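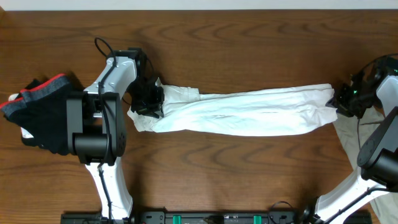
Keeping Whites White (Without Losing Your Whole Afternoon)

I wear a lot of white, I have a messy dog and I drink too much coffee, so I've had plenty of practice at this! My apartment in Valinham has very hard water too, and for ages everything I owned slowly went the color of oatmeal.

Sort first

Whites go with whites. Pale gray is a color, and so is that beige sweatshirt (ask me how I know). Turn the pockets out while you're at it.

Soak

Fill the tub with warm water, stir in a scoop of oxygen bleach and leave cotton things in for 20 minutes before they go in the machine. Really dingy stuff can stay overnight. Check the label, and keep wool and silk well away from it.
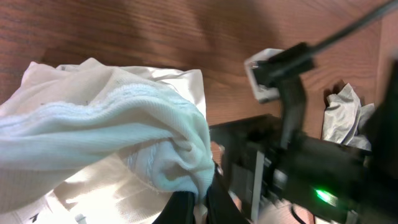
Dry

Give everything a good hard shake and hang it in the sun if you've got any. I get mine from October on only until lunchtime, so I wash early.

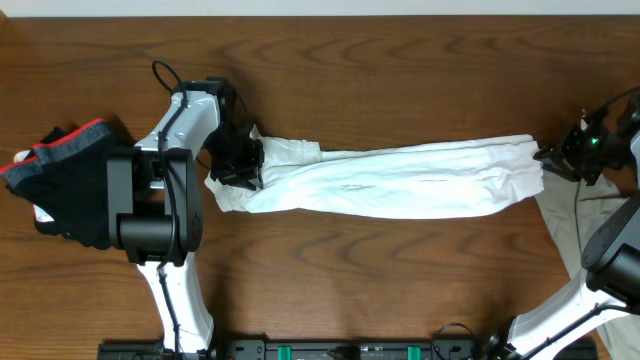 Can I use chlorine bleach on yellow armpit stains?

I wouldn't, it can make them yellower. Rub in a paste of baking soda and water, leave it half an hour, then wash as usual.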